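Visit report: Plakero building, Drostbridge

Posted Jan 5, 2021 by Fouzia Farooqui

The visit to the Plakero building covered the ground floor, the paint store and the common room on the first floor. My interest was the interior finishes, and in particular the large geometric mural, so the offices get little space in these notes.

Access is from the yard side. The front door on the street is kept for deliveries. Visitors sign in at a desk and are given a floor plan, which was out of date in one respect: the partition between the two ground-floor workshops has been taken out and the plan still shows it. The floor there is painted concrete, grey, with a visible line where the wall stood.

The paint store is small and well kept. Tins are shelved by job and then by date of opening, with a dab of the colour on each lid. Left-over paint from the interior work is held back for touching up, and the supplier for all of it was Geerts. I asked about colour matching between batches. The answer was that all tins for one colour are mixed together in a tub before work starts, so that any variation is spread over the whole wall. It is an old method and it costs an extra morning.

The stairs are steep and the handrail is on one side only. There are four coat samples on the landing wall, left over from the planning stage, showing the same red under matt, eggshell, satin and gloss. They are worth a stop. The difference between matt and eggshell is small from the front and obvious from the side.

The common room is where the mural is. It was set out by Jusberg, a two-person sign-painting firm, and painted last August over some 685 hours. The setting out was done with chalk lines and long straight edges, and the tape was pulled while each coat was still soft. The palette is narrow: coral red, a cream that leans towards pale yellow, and a deep maroon-brown. The maroon triangles do most of the work, as they turn the bands between them into steps and folded faces. Teal-blue is used very sparingly.

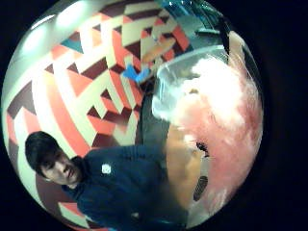
The mural in the common room, with glare from the lighting at the top left.

The glare is my one criticism. Under the ceiling lights the colours go pale and milky in places, and the maroon and the cream lose much of their contrast there. A flatter finish would help – so would moving the fittings further from the wall. Either would be cheaper than repainting.

Practical points for anyone planning a visit. Groups are limited to 7, the tour takes three hours with the paint store included, and there is no lift. Parking is in the yard, on the left after the gate.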